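How to mount and display small prints in clear acrylic stands

Small prints are easy to lose. They end up in a drawer, or leaning against a row of books until they curl. A clear acrylic stand keeps a print flat and upright, takes up very little room and can be opened again when you want to change what is in it. The steps that follow cover prints up to postcard size, although the same method works for larger ones if the stand is heavy enough.

What you need

A clear acrylic stand, either the slot-in kind or the kind held together with screws
The print
A sheet of thin white card, acid-free if the print matters to you
A steel ruler and a sharp craft knife
A cutting mat
Two microfibre cloths
A small screwdriver, if your stand has screws
Washing-up liquid and lukewarm water
Photo corners or a short length of paper hinging tape

Choosing the stand

Slot-in stands are bent from a single sheet. The print slides in from the side or the bottom. They are cheap and quick to use, but the gap is fixed, so a thick print will bow the front and a thin one will slump. If you use one, make up the thickness with card behind the print.

Screwed stands let you set the pressure yourself. The Turden range has these in most of the common sizes, and Kilano sells a similar one with a slightly deeper foot. Check that replacement screws can be bought separately. They are short and roll off tables.

The angle matters more than people expect. A stand that leans back a little is comfortable to look at on a desk or a low table. On a high shelf you want one that is close to upright, or the print will face the ceiling.

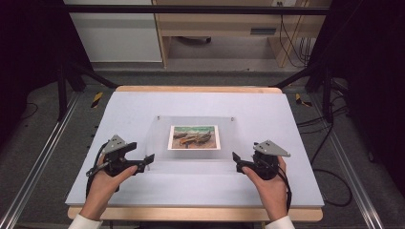 Issue 12

Cleaning the acrylic

New acrylic comes with a protective film on both faces. Leave it on until you are ready to mount the print. Peel from one corner, pulling the film back flat over itself. If it tears and leaves a strip behind, warm the spot with your palm and rub the edge with a thumb until it lifts. Don't use a blade.

Never clean acrylic with glass cleaner, white spirit or anything with ammonia in it. These can leave a haze or a web of fine cracks which shows up weeks later. Mix one drop of washing-up liquid into a bowl of lukewarm water, wet the first cloth, wring it out well and wipe in straight lines. Dry with the second cloth, using almost no pressure. Kitchen paper scratches.

Rubbing dry acrylic builds up static, and static pulls dust on to the surface. If you find specks collecting as fast as you remove them, wipe once more with the damp cloth and let the sheet stand on its edge to dry in the air.

Preparing the print

1. Wash and dry your hands. Cotton gloves are fine for old photographs, but for modern prints clean hands held at the edges are enough.

2. If the print has curled, place it face down on clean paper, cover it with another clean sheet and put a heavy book on top. Leave it overnight. Prints on thick paper may need 3 nights.

3. Measure the visible area of the stand, not the outside. On screwed stands the fixings take up part of the top edge, and you do not want a screw touching the paper.

4. Cut the backing card to the visible area. Hold the ruler firmly and make several light passes with the knife. One heavy cut tends to wander.

5. Lay the print on the card and mark the corners faintly in pencil. For most pictures, leave the bottom margin a little wider than the top. An exactly central print looks as if it has slipped.

6. Fix it with photo corners. If the print runs right to the edge of the card and there is no room for corners, use two small paper hinges along the top only. The paper needs to be able to move a little as the room gets damper or drier. Tape on all four sides will make it ripple.

Do not use ordinary sticky tape. It yellows, and the glue creeps.

Putting it together

Work on a clean, pale surface so that you can see dust and hairs. Lay the back sheet down, place the mounted print on it and check both faces for specks before the front goes on. A rubber bulb blower, of the sort sold for camera lenses, is the easiest way to clear them. Tiwari make a good cheap one. Blowing with your mouth leaves tiny wet spots.

Lower the front sheet on to the bottom edge first, then let the top come down. Hold the sandwich together and turn each screw until it just takes hold. Go from one to the other, a half turn at a time, and stop when the sheets no longer slide. Acrylic cracks outward from a screw hole if it is forced – usually a day or two afterwards, when you have stopped looking.

With a slot-in stand, put the print and card together inside a folded sheet of clean paper, slide the whole lot in and then draw the paper out.

Where to put it

Keep prints out of direct sun. Ordinary acrylic does little to stop fading, and inkjet prints suffer most. A north-facing room is best. If the only good place is near a window, display a copy and keep the original in a box.

Kitchens and bathrooms are too damp for anything you care about. The shelf over a radiator is bad too, especially in February when the heating is on and off all day. If a print sticks to the front sheet, don't peel it. Leave the stand open in a dry room and see if it lets go by itself.

For more than one stand on the same shelf, keep the bottom edges in line and let the tops vary. Leave a gap between them at least as wide as your hand. Lamps should be placed to the side, since a light directly opposite will show up as a bright patch in the acrylic.

Scratches and repairs

Light scratches can be polished out with a plastic polish and a soft cloth. Take the print out first. For a deeper scratch, rub with wet 2000 grit paper until the mark has gone and the area looks evenly dull, then polish it clear. Practise on a scrap or on the back sheet. Brornuna sell a small kit with the paper and polish together, part number 2997, but the separate items do the same job.

Chipped corners are best left alone. Cracks through a screw hole mean a new sheet.

Dust the outside of the stand with a barely damp cloth every couple of weeks, and once a year open it up to check the hinges or corners.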